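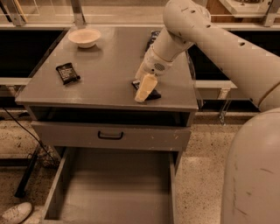
Figure 3. A flat black package on a grey metal cabinet-style table.

4.2 What people keep flat packages for

We turn now to a part of the interviews that we had not planned for, and which ended up taking a good deal more of our time than the questions we had written down beforehand. When we asked the households in Gresport how they decided what to throw away after unpacking a purchase, we expected to hear about boxes, and we did hear about boxes, at length. But a surprising number of people wanted to talk about the thin things: sleeves, envelopes, mailers, the flat packages that slide into a drawer and are easily forgotten there (an item of this general shape is shown in Figure 3).

Of the 100 households that took part, 40 told us they had a particular place for flat packaging, and most of them were happy to walk us over to it. It might be the gap beside the refrigerator, or the bottom drawer of a desk, or the space under a mattress. One retired schoolteacher kept hers between the pages of old atlases, sorted by size, and was a little proud of the arrangement -- with good reason, we thought. Boxes, by contrast, were nearly always described as a nuisance. They were waiting to go somewhere, to the basement or the curb, and the people who owned them spoke of them with a kind of weariness.

Deligiannis has suggested that we keep packaging in proportion to what the contents cost us, and our diary entries give this idea some support, though less than we had hoped. The diaries, which ran for 14 days in August and came to 2,333 separate entries, show that the price of an item mattered a great deal for boxes and hardly at all for flat packages. A mailer that had carried a pair of shoelaces was as likely to be kept as one that had carried a silk scarf. What seemed to matter more was whether the package could be closed again. Those with a flap or a strip that would still hold were kept for months, and those that had to be torn open were usually gone by the evening.

Color also came up, although we never asked about it. Several people said they held on to dark packages longer than pale ones, on the grounds that dark ones did not show old labels and scuffs so badly and could be passed along as gift wrapping without embarrassment. Customers of Lumia, the stationery shop on the harbor side of town, mentioned this so often that we went back and added it as a code. We would not want to lean on it too heavily, as the shop's regulars make up a large share of our sample and they are, by their own cheerful admission, fussy about paper.

There is one more pattern worth setting down. In the Maltero apartments, where storage is tight, neighbors had fallen into the habit of leaving used mailers on the shelf by the stairs for anyone who needed one. The shelf never came up in our first round of visits. We learned of it only when Eftychia Manolakis, who carried out the second round, needed an envelope for her consent forms and was sent downstairs to fetch one! Her field notes from that afternoon are the fullest account we have of how such sharing works, and we draw on them again in Section 5, where we compare the shelf with the more formal swap table at the town library.

3 comments | 14 shares

Contact the editors | Copyright 2025, the authors | Back to top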